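Plulasen Preserves to Move Into Former Dairy Building in Trarnthorpe

TRARNTHORPE, Nov 23, 2021 – Plulasen Preserves, a maker of jams, chutneys and pickled vegetables, has signed a lease on the former Videck dairy building and will move all of its production there by June. The company has worked out of a shared kitchen on Lý Street for nine years.

The new site has 159 parking and loading spaces shared with other tenants, a walk-in cold room and a separate entrance for growers dropping off fruit. Plulasen expects production to rise by roughly 60 percent in the first year. The company will keep its current staff and plans to hire for the cooking line and the packing room in the spring.

"We turned down orders last fall that we should have been able to fill," said Kipchumba Laizer, owner of Plulasen Preserves. "The kitchen on Lý Street was good to us, but we were cooking in the morning and packing in the same room at night." 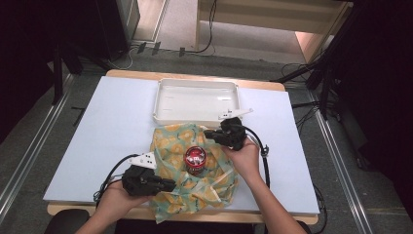

Plulasen will also start selling gift jars directly to the public from a counter at the front of the building. Customers will be able to pick any preserve in the range and have it wrapped in fabric at no extra charge. Prints will change with the season, and a small jar with a red lid sits well in a bright one such as lemon slices on pale green. The cloth can be washed and used again as a napkin or a bread cover. Paper bags will still be offered for larger orders.

Growers within 100 miles of Trarnthorpe who want to supply fruit or vegetables for next year can ask for a grower packet now. The company is looking mainly for plums, green tomatoes, small onions and late raspberries. Contracts run for 2 seasons, with payment on delivery.

Orders already placed for the holidays are not affected by the move and will ship from Lý Street as usual. Wholesale customers will get a letter with the new delivery address and order deadlines before the changeover.

Media and grower inquiries: Plulasen Preserves office, Lý Street, Trarnthorpe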